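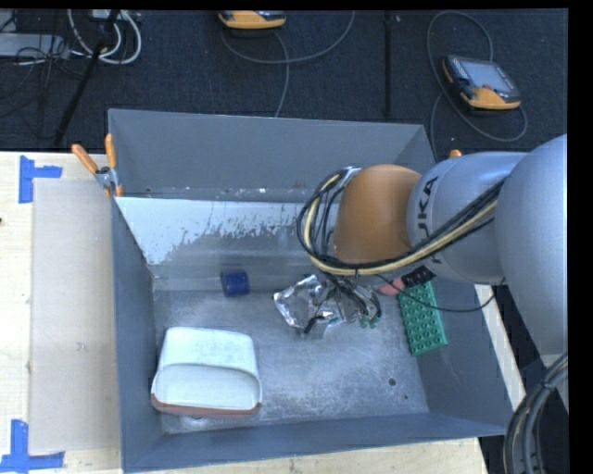
3.2 Cell set-up and working rules

Figure 2. Bin-picking cell used for the trials, with a spring clamp on the bin's corner and five items loaded.

All trials were run in a single cell at the Lekside site. The arm works over an open-topped metal bin on a wooden tabletop (Figure 2). The rules in this section were written before data collection began and were revised once, after the pilot. We report them in full, as earlier papers on bin picking often leave out this part of the method and small differences in practice can change the pick rate.

Bin position. The bin is held with spring clamps at its rim and may not be moved during a block of trials. Blue tape on the table marks reference positions beside the bin. The operator checks the tape before the first trial of a block and again after any contact stop. If the bin has shifted, the block is discarded and the position is measured again. In the pilot the bin was left unclamped, and two blocks were lost when the gripper pushed against a side wall.

Cables. Cables along the arm are bundled so that they follow the wrist through its full range. Before each block the operator drives the wrist slowly to both ends of its travel and watches for snagging on the bin wall. A cable that hangs below the rim is allowed only if it stays clear of the fingers at the lowest pick height. Any change to the cable routing is written in the cell log and followed by a repeat of the wrist check.

Pendants. A control pendant must be within reach of the operator whenever the arm is powered. In the pilot, pendants were set down on the carpet behind the table between trials. We consider this poor practice. The cord can be stepped on, and the operator has to bend down to reach the stop button. The revised rule requires the active pendant to be held in the hand or hung on a hook at the operator's side of the table. It applies to every arm in the room.

Loading. Items are taken from the Akanda set, which mixes rigid, soft and reflective objects. Crumpled foil is the hardest of these for the depth sensor and was kept in the set for that reason. Items are dropped from rim height in an order drawn by the Sesar scheduling script. The operator does not rearrange them, even when one comes to rest against a wall or in a corner. Items touching a wall are tagged, and results for them are given separately in Section 4.

Speed and access. Arm speed is limited to 200 mm/s inside the bin and 600 mm/s above it. No one may reach into the bin while the arm is enabled. To recover a dropped item the operator stops the arm, confirms the stop on the pendant screen and only then reaches over the table.

Stopping and reporting. A trial ends when the item clears the rim, when a contact stop is triggered or after 7 failed grasps. All three outcomes are recorded. Contact stops are not removed from the totals, and the labelling tool from Retis will not close a block until each stop has a written cause.

Floor space. Loose cables on the carpet were the most common finding in our weekly check of the cell. The check now covers the floor behind the table as well as the operator's side, and a block cannot start while a finding is open.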